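Search the help pages

Last updated: July

Oiling a pale timber tabletop that gets mixed use

The top on my small table is pale boards with visible joins. It holds food things (a bowl, a cup, the odd carrot) and bathroom-type containers on the same surface. I want a finish that copes with both.

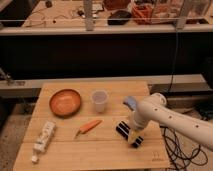
I have sanded to 200 grit so far. Do I need to go to 400 before oiling, and how long between coats? The hardware shop stocks Naciri and Isteck oils and the labels disagree.

Ekel

Stop at 200. Finer grits close the grain and the oil sits on the surface. Apply a thin coat, leave it 30 minutes, wipe off the excess, then wait 6 hours before the next. Check that the tin says food-safe once cured. Lay used rags flat outdoors to dry, as oily rags can self-heat.

Povolis

I would do 400 by hand after the first coat, only to knock down raised fibres. Keep bottles and tubes capped and on a tray. Spread the items out when testing for rings, so each mark can be traced to one thing.

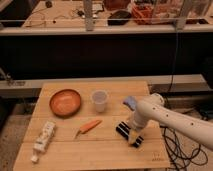 Bowl, cup and carrot on the boards, with a white tube to the left.

Isteck was fine on my bench. I haven't tried the other colour.

Naciri_fan

just use wax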